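Home and Making > Paint and Colour

Colour for a north-facing box room: can I go dark, and what do I do with the woodwork?

Asked by Kenza Tahiri
7 Oct 2024
Tags: box room, dark paint, north facing, skirting

Hello all! First proper question after months of reading everybody else's, so be gentle.

We've got a box room at the back of the house that gets no direct sun at all. It's been magnolia since we moved in and it looks like the inside of an envelope. I want to turn it into a sewing room (I've got as far as the machine and a very tall pile of fabric) and I'm dying to do something with real colour in it.

My mum says you must paint small dark rooms white. My sister says white goes grey and sad in north light and I should lean in and go deep. I've got tester pots of a mid teal, a mustard and a sort of brick pink, and I love all three, which is no help whatsoever.

What I'd like to know:

Does a strong colour make a small room feel smaller, or is that an old wives' tale?
Would you paint the skirting and door the same colour as the walls?
The ceiling is quite low and has been papered over at some point. Leave it white?

I'll be in there mostly in the evenings, and I need to be able to see black thread on navy fabric, so lighting matters too. Budget is small but there is some wiggle room if somebody tells me a better paint is worth it.

Thank you!

3 answers

Answer by Xiomara Tillman
Marked as most helpful (61 votes)

Oh, do it! Go for the colour! I've painted six rooms in this house and the only one I regret is the one where I lost my nerve and bought "soft stone", which dried the colour of old porridge.

Your sister is right about white. North light is cool and a bit blue, and a plain brilliant white picks that up and looks flat, especially from October onwards. A proper mid or deep colour has something to give back. The room won't look bigger, but you'll want to be in it, and I'd take that over an extra foot of pretend space any day.

Now, testers. Please don't dab them straight on the magnolia. Your eye compares everything with what's next to it, so a small square of teal on cream will look far darker than the same teal on four walls. Get some lining paper, paint big sheets of it (two coats, right up to the edges) and tape them up in turn. Look at breakfast time, at lunch, and then at night with the lamp on. Move them to the wall with the window in it as well, as that's always the gloomiest one and people forget to test there. Leave them up for a week if you can stand it.
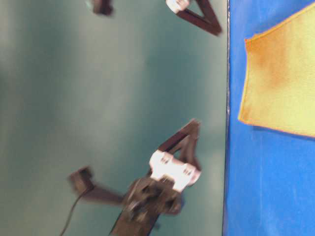

Teal would be my pick out of your three, and I say that as somebody who adores mustard. Blues and greens can turn chilly facing north, so look for one with a fair bit of green or grey in it, and then bring the warmth in with things you can swap about. See how my grey-green teal shifts from pale and misty to a much bluer shade across one stretch of wall, just from the light being uneven? You'll get that too, so look at your sample in more than one spot before you decide. And the yellow cloth is your mustard taken care of without opening the tin! Cushions, a curtain, the cover for your machine... you sew, you're laughing.

Skirting and door: same colour as the walls, yes, in eggshell. In a box room the white line round the bottom chops everything up, and once it's gone the corners seem to relax. Rub the old gloss down well first and use a decent primer, or it'll peel the first time you catch it with the hoover. I used the Ullar water-based one on mine and got on with it fine, though it does need stirring for ages.

For the ceiling I'd avoid bright white. Ask the shop to mix the wall colour much weaker, or go for an off-white with a drop of yellow in it.

Good luck, and please come back and show us!

Answer by Mohcine El Sherbiny
14 votes

I agree with most of Xiomara's answer but want to add something on light, being a bit of a bore on the subject (my wife's words).

Dark walls soak up light. For reading a book that's lovely. For black thread on navy it is a nuisance, so plan your lamps before you plan your paint. You want one good light for the whole room and a second one you can pull right down over the needle, coming from the left if you're right-handed. For the bulb over the machine, look for a high colour rendering number on the box, 90 or more, otherwise your navy and your black will look identical and you'll find out the next morning. Been there, with a pair of trousers.

Do your paint testing under the bulbs you're going to keep. I once picked a beautiful green under an old warm bulb, changed the fitting, and got a hospital corridor.

On paint quality: matt looks best but marks easily, and a sewing chair will be bumping that wall all day long. A washable matt costs more and I'd pay it for a small room, where you only need one tin anyway. We have Gakau in the hall and it has survived two boys and a bicycle.

On the papered ceiling, have a good look at the joins before you go near it with a roller. If they lift, stick them down and leave them overnight. Old paper that's coming away will come away a lot more once it's had wet paint on it.

Answer by Shabani Biwott
2 votes

white. paint it white and get a big mirror. did mine years ago in a weekend, still looks great

Comments

Hala Bensaid: Seconding lining paper for the testers! I cut mine up afterwards for drawer liners.

Kenza Tahiri: These are brilliant, thank you so much. Teal is up on the lining paper now and my sister is being unbearable about it. Mohcine, I'd never even heard of colour rendering, off to squint at bulb boxes. Has anybody used eggshell on a door that gets a lot of sticky hands?

Xiomara Tillman: Yes, mine's wiped down most weeks and it's holding up well. Give it a good long while to harden first though, it stays soft for longer than you'd think. Mine was still taking fingernail marks in February and I'd done it just after New Year!

Shabani Biwott: still say white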